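News from the Toy Library: the pretend bakery is back on the shelves

Those of you with long memories will recall that our old play food collection went into retirement last winter, after many years of being chewed, dropped down stairs and, in the case of one poor sausage roll, buried in a flower bed in Wismont and dug up by somebody's terrier. We have been promising a replacement ever since, and I'm very pleased to say that the new bakery set is finished, sorted and ready to borrow from the first week of June.

It has taken longer than we hoped, I know. We had a lovely amount of interest in the spring appeal (46 families sent something in, whether it was a few pounds or a carrier bag of bits from the loft) and it took us a good while to go through everything, wash it and decide what was fit to lend. The appeal came to £800 all told, which was far more than I had dared to put in my little notebook at the start, and most of it has gone on play food, with the remainder spent on new storage tubs and a proper kettle for the Alemneh Road kitchen. The old kettle will not be missed.

The doughnuts are my favourites, I'll admit it. I grew up over a baker's shop and I am very particular about icing, and whoever designed these had clearly stood and looked in a good window or two. We have chocolate ones and pink ones, all with drizzle across the top, and they have just the right sort of golden edge where the icing stops. My granddaughter lined them up on the table the moment she saw them and charged me eight pounds for a chocolate one, so prices are going up everywhere!

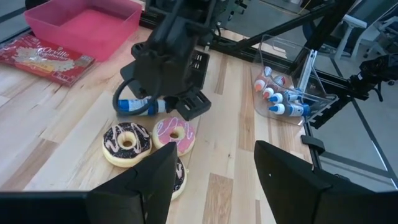 I should say a word about how the set will be lent out, as it is a bit different from the jigsaws and the ride-ons. The bakery has been divided into smaller lots, so that more than one family can have a turn at once, and each lot goes home in its own tub with a card inside the lid saying what belongs in it. Please do look over the card before you bring things back. We found a real crumpet in with the play food once, and it had been there some time.

You can keep a bakery lot for up to 8 weeks if there is no waiting list, and we'll ring you if there is. Childminders and playgroups are welcome to take two lots together, but do let us know beforehand so that we can have them ready at the desk. Ilimeck Playgroup have already put their name down for the summer fair, where I gather there is going to be a café with menus and a very strict head waitress, aged four.

Washing is simple enough. Warm soapy water and a soft cloth will see to nearly everything, then leave the pieces out on a towel until they are properly dry. Please don't put them through the dishwasher, however tempting it is at the end of a long day. If something gets broken or goes missing, just tell us. There are no fines and there never have been, and I would much rather hear that a bun has been lost at Granny's than have anybody feel too embarrassed to come back.

Ignacio Montoya is looking after the bookings for the bakery lots, and he is at the desk in Herkik Hall from ten until noon on all our usual opening mornings. You can also leave a note in the box by the door with your name and your membership number. He asks me to remind everybody to write the number clearly, having spent most of one morning last month trying to find member 2696, who turned out to be two different people.

We are still short of a toy till, if anyone has one going spare. It needn't have all its coins. A small apron or two would be very welcome as well, and so would paper bags of the old-fashioned sort with the zigzag top, for the children to put their cakes in.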